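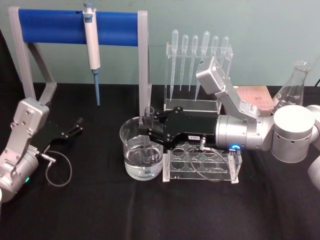 La micropipette sur son portoir, à gauche du râtelier des pipettes de transfert.

Mechthild Lanz n'a pas beaucoup de temps. Vingt minutes, prévient-elle, après il y a les élèves. Elle donne les travaux pratiques de biologie à Mösli depuis sept ans, et elle parle comme elle range : vite, sans revenir en arrière.

On commence par le portoir. Montants gris, barre bleue, la pipette pendue dessus. « C'est la première chose que j'explique. Une micropipette, ça se range debout, pointe en bas. Vous la couchez avec du liquide dans l'embout, ça remonte dans le corps, et c'est fini, il faut tout démonter. »

Combien en a-t-elle perdu comme ça ? Elle rit. « La première année, trop. On m'a facturé 276 francs pour une seule réparation, je m'en souviens encore. Joint, piston, étalonnage. Et l'étudiant était déjà parti en vacances. »

Les pipettes de transfert, c'est autre chose. Plastique transparent, une poire, une tige. Elles coûtent trois fois rien, on les commande par 400 chez Clislow. Alors pourquoi un râtelier en acrylique pour du jetable ? « Parce que sur la table ça roule. Et par ce qu'on voit à travers. Une tige avec une goutte au fond, je la repère depuis la porte. » La poire toujours en haut, là dessus elle ne discute pas.

Le drap noir, c'est une idée d'Osaze Ogbonna, son collègue de chimie. Au début elle était contre. « Je trouvais ça sinistre. Et puis ça prend la poussière, il faut le laver sans arrêt. » Mais du plastique clair sur une paillasse blanche, on ne voit rien, surtout vers 16 heures quand la lumière baisse. Le tissu est resté. Il y en a deux, un dans la machine, un sur la table. Pas de tissu quand on sort les acides — règle absolue, écrite au feutre sur l'armoire.

Et le mur vert menthe ? « Ah ça. Demandez à Roswitha. » Roswitha Gasser, qui partage la salle, voulait du blanc cassé. Perdu au vote. Mechthild, elle, aime bien. Reposant, dit-elle, sauf en octobre.

Retour au bécher, en verre. Pourquoi pas du plastique, avec des débutants ? Elle hausse les épaules. « Le verre, ils font attention. Le plastique, ils le jettent dans l'évier. J'en casse moins depuis que je suis revenue au verre, expliquez-moi. »

Un conseil pour ceux qui s'équipent ? Elle réflechit, regarde l'heure. Acheter un seul bon portoir avant la deuxième pipette. Appuyer sur le bouton jusqu'au premier cran, pas plus, et relâcher doucement. « Doucement, c'est le plus dur. J'ai 28 élèves cet après-midi, vous allez les entendre. Clac, clac, clac. »

Dans le couloir, ça parle déjà fort. Elle cherche ses clés — elles sont dans la poche de sa blouse — et nous raccompagne jusqu'à l'escalier.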